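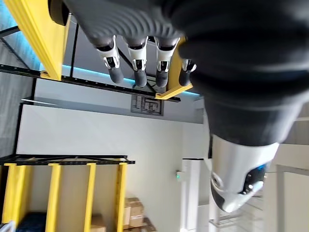
Page last changed: July, 9:20 pm

Subject: Re: sourdough starter gone sluggish

Iona Crichton wrote:
> Mine takes almost 20 hours to double now. Should I toss it?

Please don't toss it! Mine sulked for weeks after we moved to Lenlow, and it came right once I switched to whole rye (and stopped drowning it — I pour like a firehose). 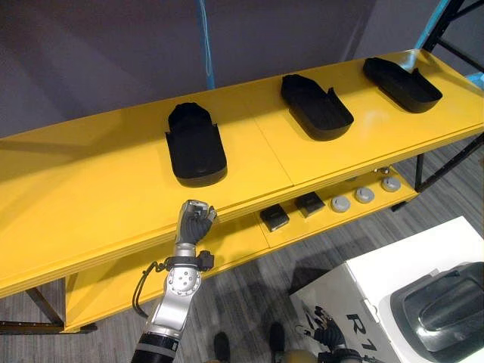
What I feed it

30 grams of starter, the same of rye, the same of water, morning and night. I keep it on top of the fridge,

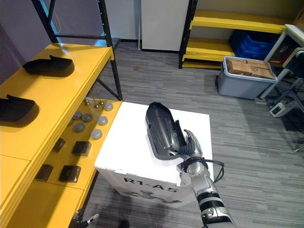
with the lid loose, and I bake when it smells like yogurt. Want some of mine? I've got plenty!

Peiyu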